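April 15, 2022. Open day, bench 2

Doors opened and we had people at the bench before I'd finished my coffee! 158 visitors signed in by the end, way more than last August. Ran the burger demo on Droven all day. Started with the soft grip settings Shih sent over and only touched them once: closing force down to 30 percent after lunch, because the buns from the second bag were squishier than the first. Should have bought them all from one place.

The part people loved was the top bun. Everyone expects the cheese to be the hard bit, but they go quiet when the fingers close on the bread. Kids kept guessing out loud whether it would squash. I could watch that grip all day, on edge like that with the cut face still nice and round between the pads.
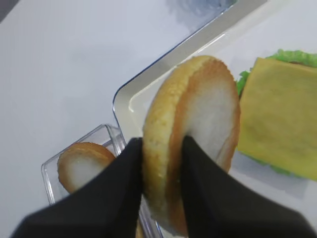 Eliécer Betancur thinks we should let visitors pick the order of the fillings next time, and he'd put the lettuce last to make the planner sweat a bit. I'm all for it, though it means redoing the place heights for each stack. He also asked if the bun could be turned over in the air and not set down first. Not yet, but I want to try.

Other notes:
Vindico laptop ran hot, fan going the whole afternoon. Move it off the shelf.
The Stelley people stayed almost an hour and want the grip logs. Send run 101 first, it's the cleanest.
Print bigger signs. Half the questions were "can I eat it?" (no, sorry!)
Wipe the finger pads between groups, crumbs get everywhere.

Tomorrow: charge everything, then the flip.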